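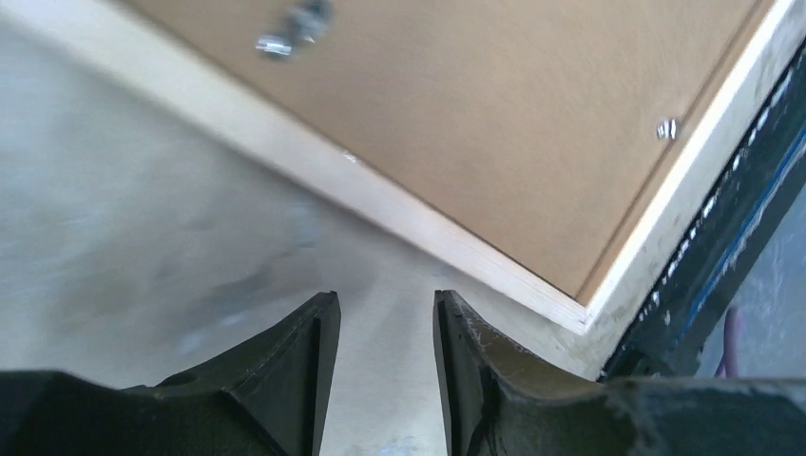
Progress Report to the Dandden Fund: Morgan Robotics Club, Spring Term

May 28, 2026

Where the money went

You gave us a grant for one arm, one gripper and what our application called "consumables." We have since learned that fingertips are a consumable. The right finger carries the scratches to show for it, and a spare set came out of the parts budget. The arm itself is in good health and has outlived two of our mounting plans.

What the students did

The task is the one we proposed in December: find the hardboard-topped board on the shop floor, line the gripper up with a corner, and then deal with the small metal fasteners on top. The first part took most of the term. Concrete is gray, the light in the shop is flat, and the first version of the software was very fond of blotches in the floor. Students collected 1,204 practice runs, mostly by steering the arm by hand, and threw out 69 of them after a long argument over what counts as a run. The argument was probably worth more than the runs.

The current version, which the students named Iller for reasons they decline to share, reached the correct corner in 49 of its last 70 tries. Our application promised better. Our application was written before we owned a robot.

What has not gone well

Picking up loose screws remains an ambition. The fingers are wide, the screws are small, and a washer lying flat on hardboard may as well be painted there. One group wants narrower tips. Another wants bigger screws.

We also entered the Humach student meet and finished in the lower half, one place above a team whose arm did not arrive.

Money and next steps

About $700 remains. We would like to spend it on printed fingertips in two shapes and a better clamp for the wrist camera. The cable near the gripper also needs a proper route before fall. Please let us know whether moving funds from "travel" to "consumables" requires a form. If it does, please send two, as we know ourselves by now.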